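Skip to content
Home | Guides | Operations | Safety | Training | Contact

This site uses cookies to remember your preferences. By continuing to browse, you agree to their use. Accept | Manage settings

Filed under: Guides > Shared Workspaces > Two-Arm Cells

Good Practice for Two-Arm Garment Handling: Setting Up, Running and Closing a Session

Prepared by Hiwot Ejigu and Nahom Adugna, Brukport Operations Group
Revised January 24, 2025

Purpose and Scope

This guide sets out the procedure for operating a two-arm robot cell in which the arms handle clothing and other soft goods on a table. It applies to all cells on the Brukport site, including those operated by visiting teams from Pomare. It covers the preparation of the table, the checks on arms and grippers, the handling of a garment under tension, and the closing of a session.

The guide does not replace the risk assessment for the cell. Where the two differ, the risk assessment is to be followed and the difference reported to the cell lead. It also does not cover cutting, sewing, ironing or any work with heated tools, for which separate permission is required.

Terms used in this guide

"Operator" means the person who controls the arms, whether directly or by starting a stored program. "Second person" means the trained colleague who watches the table and has a stop button within reach. "Left" and "right" always refer to the robot's own left and right. A person standing at the front of the table and facing the robot will see these reversed, and spoken instructions must follow the robot's sides without exception.

The last rule was added in July after a review led by Mitiku Beyene. The review looked at 2,443 session records and found that confusion over sides was the most common entry under "instruction repeated." No injury was recorded, but several garments were torn when one gripper was opened in place of the other.

Before You Begin

Operators must hold a current cell card. The card is issued by Shewit Habte after the half-day course and a supervised session. A person whose card has lapsed may act as an observer outside the marked floor line, but may not serve as operator or second person.

Have the following at hand:

- the session sheet for the cell, either printed or on the tablet
- the garments, sorted by fabric weight
- a lint-free cloth and the approved surface cleaner
- the gripper gauge kept in the cell drawer
- a closed bin for damaged items

Remove lanyards, scarves and loose jewelry. Long hair must be tied back. Gloves are not worn while the arms are powered, except where the risk assessment for the cell calls for them.

Step 1. Prepare the table

Put the cell in its stopped state before touching the work surface. Wipe the table from the back edge to the front and allow it to dry fully. Cleaner left on the surface will change the way light fabric slides, and a program tuned on a dry table may then pull harder than intended.

Check any tape marks against the table plan. Tape that has lifted or worn through should be replaced before the session if the program uses it as a placement guide. If it is left over from earlier work and is no longer used, record it on the sheet and leave its removal to the cell lead. Operators should not add marks of their own. Two sets of marks on one table have caused more placement errors than a table with none.

Openings and fittings in the table are to be kept clear. A sleeve or drawstring that drops into an opening can become caught, and the arm will not always register the added load in time.

Step 2. Check the arms and cables

Walk the cell with the power off. Look at each joint for loose fasteners and for thread or lint gathered near the moving parts. Lint is removed with tweezers, never with compressed air, which tends to drive it further in.

Follow each cable by hand from the arm to the point where it leaves the cell. A cable on an arm needs enough slack for the full reach of that arm, but the slack must not be able to catch a gripper or sweep the garment from the table. Where a loop hangs close to the work surface, move the arm slowly through its planned path at the lowest speed setting and watch the loop for the whole of that movement. Clip it back if it touches the surface or the garment.

Floor cables are to be routed away from the place where the second person stands. Crossing them with a rubber cover is acceptable for a single session. Anything longer calls for a fixed route, and the request should be sent to Abenezer Moges on the standard form.

Step 3. Check the grippers

Inspect the fingers for cracks, rough edges and wear to any padding. Run a scrap of thin knit fabric lightly along each finger. If it snags, the finger is replaced before any garment is handled.

Exposed electronics on a gripper must be firmly fixed. Do not press on a board or pull its wires to test it; look for movement while turning the wrist by hand. Report any movement and leave the cell stopped.

Close each gripper on the gauge and read the value. The upper limit for knitted garments is 20 newtons at the fingertips. Woven garments may be handled above this limit only when the session sheet says so. Each gripper has its own line on the sheet, and the two values are not to be averaged.

Grippers are due for a full inspection after 500 closing cycles on fabric. The counter is shown on the Stultis control screen -- it does not reset itself, and it must not be reset by the operator.

Step 4. Place the garment

Empty all pockets. Remove pins, tags and hangers. Place the garment by hand with the cell stopped, step back behind the floor line, and say "clear" aloud. The second person repeats the word. Only then is the cell returned to its running state.

The garment need not be laid flat unless the program requires it. Many tasks begin from a crumpled state, and smoothing the fabric beforehand would make the session record misleading. Write down the starting state in plain terms: flat, folded, rolled or crumpled.

Step 5. Grip and apply tension

Bring in one arm at a time. The first gripper closes and holds before the second approaches. Confirm that each gripper has hold of fabric alone and that no part of the other arm or its cabling lies between them.

Apply tension slowly, moving one arm while the other holds its position. Stop as soon as the fabric lifts or draws straight between the two grip points. For a T-shirt gripped at opposite ends, the cloth will often gather into long slanting folds while parts of it still lie loose. This is acceptable. The aim is to keep control of the garment, and loose sections such as a hem or sleeve are dealt with in later moves. Pulling harder will not open a fold that is trapped at the gripper and may stretch the seam.
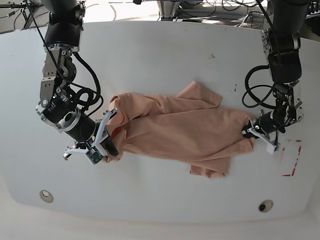 Step 6. Release and regrip

To change the grip, first lower the garment until it rests on the table and the tension is gone. Open one gripper only. Move it straight back from the fabric by at least the length of a finger before turning the wrist, so that a fold resting against the finger is not carried along.

The second person should call "stop" in any of these cases:

- fabric remains attached to an open gripper
- the garment moves toward a cable or an opening in the table
- the two arms come nearer to each other than the distance on the sheet
- any person steps over the floor line

A stop call is obeyed at once and is not discussed until the arms are still. An operator who believes the call was mistaken may say so in the notes afterward. No mark is made against a second person for calling a stop.

Never reach in to free a garment while the arms hold power, even if they appear still. A held position is a powered state.

Step 7. Record faults as they happen

Entries are made during the session and not from memory at its end. Use the fault codes printed on the back of the sheet. There are 13 codes, and code 13 is reserved for faults that fit no other. An entry under code 13 must carry a written sentence; "see above" and "same as before" will be returned.

A dropped garment is recorded as a drop even when the program picks it up again without help. A garment that shows a pulled thread, a hole or a stretched neckline goes into the closed bin and is not used again in that session.

Step 8. Close the session

Release the garment and return both arms to their rest positions. Put the cell in its stopped state, then remove the garment by hand. Switch off arm power at the wall panel and hang the tag on the switch.

Read the cycle counter and copy it onto the sheet. Both the operator and the second person sign. Sheets are kept in the Bulberg archive folder for the cell, under the date of the session.

Visiting Teams

Visitors from Pomare may use their own programs after a slow-speed trial witnessed by a Brukport cell lead. The trial is made with a scrap garment and must include at least one release and regrip. A program changed after its trial -- even in speed alone -- needs a new one.

Visiting operators follow the stop words and the left and right rule given above, whatever the practice at their home site.

Questions and Corrections

Questions on training and cell cards go to Shewit Habte. Questions on cabling and floor routes go to Abenezer Moges. Corrections to this guide should be sent to Hiwot Ejigu with the step number and the proposed wording. Approved changes are posted at the cell door before they appear on this page, and the posted copy applies from the time it goes up.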